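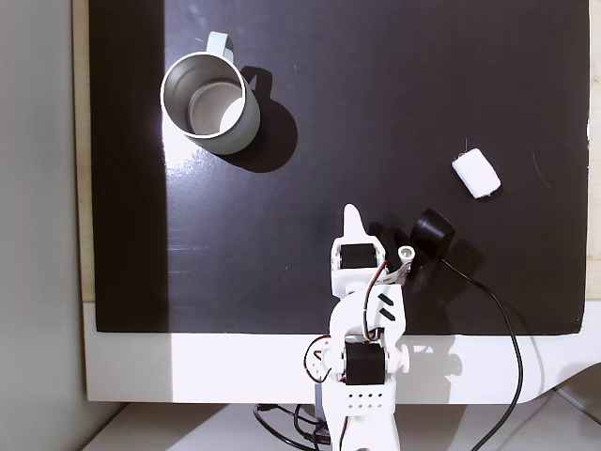 Drurnico, April

Hi Ikhsan,

I know the report form has boxes, but you said a letter would do as long as the numbers were in it, so I'm writing you a letter. Please pass it along to whoever at the Hutapea Fund likes to read these things.

The short version is that the gouache and watercolor evenings are running, people keep coming back, and we have 329 dollars left of the materials money. We've spent 1179 so far. Most of that went on paper, and I'd make the same choice again! I started out buying the cheap student pads and the first group scrubbed holes right through them. It's hard to teach someone to lift color off a page when the page comes up with it. So I switched to the heavier cotton sheets from Rurach, which I tear down into quarters to make them go further, and the difference in what people take home is huge. Even the shy ones have stopped hiding their work under their sketchbooks.

Paint was cheaper than I budgeted for. I dropped the big sets (too many greens, and everybody reached straight for the ready-made ones) and bought tubes of six colors instead - a warm and a cool of each primary, plus a big tube of white for the gouache folks. We spend the whole first evening just mixing. I was worried that would bore people silly, but one of the dads filled both sides of his sheet with grays and asked for another.

Brushes are my one real complaint. The Jilavar rounds looked so good in the shop, and they do hold a lovely amount of water, but the points splay after a couple of weeks of beginners leaning on them. I've moved those over to mixing duty and bought a few better ones for the actual painting. I should have asked around before ordering that many. Lesson learned, and I've put the receipts in the envelope with the rest.

We have two groups going now. Oliwia Kaczmarczyk took over the later one in the second month, which lets me stick with the complete beginners, and she's added a session on painting from observation that I've happily stolen. She has them do four tiny studies of the same pear before they're allowed a full sheet. There's grumbling, and then the full sheet comes out so much looser than it would have!

What hasn't happened yet is the outdoor day. I'd promised one in the application and it's been too cold for washes to dry properly, so I'd like to push it back to the summer and keep the travel line as it is. Could you let me know if that needs a form? I'd also like to move a little of the framing money over to drying racks. At the moment wet sheets go on top of the cupboards, on the windowsills and across the piano lid, and Oliwia lost a perfectly nice sky to somebody's scarf.

For the rest of the grant I'm planning more of the same, plus an evening on stretching paper, which people keep asking for. The display is still on for the end of the program. I haven't picked the wall yet, but the library has offered us the hallway and I'm leaning that way.

Call me if anything in the receipts doesn't add up. After five in the afternoon is best.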